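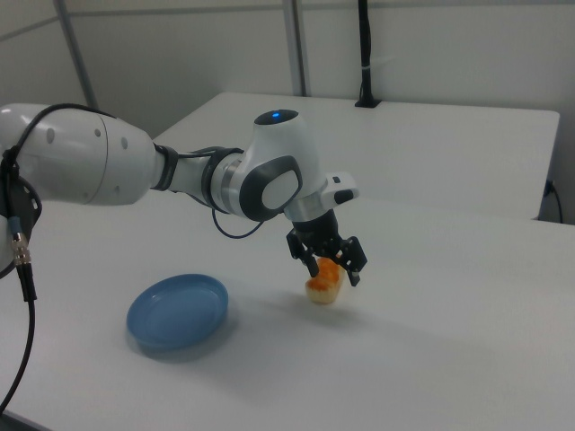 The Wodton worktable, white top

Wodton Worktable
Item no. 411
$500, legs included
Page updated March 25, 2018

I've sold tables for a good part of my life, and the Wodton is the one I ended up taking home. Mine has been a sewing table, a tax table, a wrapping-paper table and, for one very long January, the place where I took apart a sewing machine and then had to find out how it went back together. So I'm not neutral about it! If you want the dry version, skip down to the specs and the ordering bit. If you want to know what it's like to live with, read on.

What it is
A big flat table for doing things on. It's 6 feet long, it stands on four steel legs, and it doesn't have a drawer, a shelf, a cable flap or a cup holder. People ask me about drawers all the time. Halvard Isaksson, who drew the table, left them out on purpose so your knees don't hit anything, and after trying one of his early versions with a drawer (I still have the bruise, or I feel like I do) I came around to his way of thinking.

The legs are made by Strömberg and they bolt into metal plates that come already fixed to the underside of the top. You don't drill anything. You can take the legs off and put them back on when you move house and the bolts go in just as snugly the second time, which I can't say for the table I had before, where the screws chewed up the holes and I ended up packing them with matchsticks.

The top
The surface is called Asex. Yes, I know. It's the name the finish came with and I've heard all the jokes, usually from my brother-in-law. What matters is that it's a matte-ish, easy-to-wipe finish that takes daily work very well, and you can get it in white, fog or dark green.

White is what most people order. It bounces light back up at whatever you're working on, and if you do anything with small parts or thread you'll be glad of it, especially in the evening. It also shows crumbs, pencil marks and the ring from your coffee, so you'll be wiping it more often. I don't mind that. My sister does, and she has the dark green.

Fog is a pale gray that looks a little blue in a north-facing room. If you're matching it to something, ask me for a swatch first. I once mailed a whole table to a lady who was sure it would go with her walls, and it went with them about as well as a wet sock.

What bothers the finish and what doesn't
Ballpoint comes off with a damp cloth if you catch it the same day. Permanent marker comes off with rubbing alcohol, and you may need two goes at it. White glue you can leave to dry and peel. Beet juice – don't ask – came off with dish soap.

Heat is the weak spot. A mug is fine. A frying pan off the stove is not, and neither is an iron set down flat. I have a shiny patch on mine in the shape of an iron's nose and I keep a plant on it now. Use a trivet or a folded towel.

Knives will mark it too. Put down a cutting mat. Nail polish remover will dull it, so if you're doing your nails, please do them over a newspaper.

How much it'll hold
The limit is 400 pounds, spread over the top. Spread is the word to pay attention to. A row of potted plants, a sewing machine, stacks of fabric, a fish tank of a sensible size – all fine. One person standing in the very middle to change a light bulb is something I can't recommend in writing, and I'd rather you got a stepladder.

If you clamp things to the edge (a vise, a lamp, a pasta machine), put a scrap of wood or thick cardboard between the clamp and the top. The underside can take it but the top side will get a dent if you crank the clamp down hard, and a dent isn't something I can wipe off for you.

Does it wobble?
It doesn't on a flat floor. My floor isn't flat, and it's the reason each leg has a foot that screws in and out. Get the table where you want it, press on each corner, find the one that dips and turn that foot until it stops. You may need to go around twice. Do it after the legs have been bolted up tight, or you'll be correcting for loose bolts and it'll drive you up the wall.

If you sew, and your machine is one of those that shakes like a washing machine on spin, push the table's back edge against the wall with a strip of felt in between. That took the last bit of tremble out of mine.

Putting it together
It comes in two boxes. The flat one is heavy, so please get a second person for it, and lay it down on a rug or a blanket before you slit the tape. Keep the knife shallow! There's a foam sheet under the cardboard but it's thin, and I've had a couple of sad emails.

Leave the top face down on the blanket. Set each leg on its plate, start all the bolts by hand, then tighten them with the key from the small bag. Don't fully tighten one leg before you've started the others. Then turn the table over with your helper, lifting, and don't tip it up on two legs, which puts all the weight sideways on the joints.

The bag has a spare bolt in it. You haven't forgotten one, it's a spare. Tape it under the table with the key and you'll know where they are in ten years.

The legs
Straight steel, powder coated, in white or black. The white ones scuff if you kick them with dark shoes and the scuffs come off with a melamine sponge. Black legs with the white top is the combination I'd choose if I were buying again, but I was in a white-on-white mood that year.

There's a taller set if you prefer to work standing. They fit the same plates, so you can buy the regular ones now and change your mind later. With the tall legs I'd keep the table against a wall, and the weight limit drops, so write to me first if you're planning on loading it up.

What I'd change
Two things. The corners are only slightly rounded, and if you have a toddler at corner height you'll want those stick-on bumpers. And the edge band is a hair whiter than the top on the white version. I didn't notice for the first few months, then I did, and now I see it every morning. Most people I've pointed it out to think I'm making it up.

I've passed both on to Halvard. He's thinking about the corners. He says the edge band is fine.

Specs
Name: Wodton Worktable
Item no.: 411
Design: Halvard Isaksson
Length: 6 feet
Maximum load: 400 pounds, evenly spread, regular legs
Top: Asex finish in white, fog or dark green
Legs: Strömberg, steel, white or black, adjustable feet
Assembly: bolts and key included
Price: $500

Ordering and delivery
Order by email or come by the shop in Gumthorpe, where there's a Wodton set up near the window with my paperwork all over it. You're welcome to move the paperwork and lean on the table as hard as you like. Bring your sewing machine if you want to try it, people do.

White tops I usually have in the back. Fog and dark green are made when you order, so they take longer, and I'll give you a date when I've heard from the workshop and not before (I used to guess, and I was always wrong in the same direction). Delivery is to your front door. If you live up a flight of stairs, tell me when you order and I'll work out a price with the driver.

Returns are fine as long as the table hasn't been put together, or has been put together gently and comes back in its own boxes. Hang on to the cardboard until you're sure. If something arrives chipped or scratched, send me a photo of it next to the box label and I'll get a new part out to you.

Goes with
Tall leg set, Strömberg, white or black
Stick-on corner bumpers, clear
Replacement bolt bag with key
Swatch card, all three top colors, free with a stamped envelope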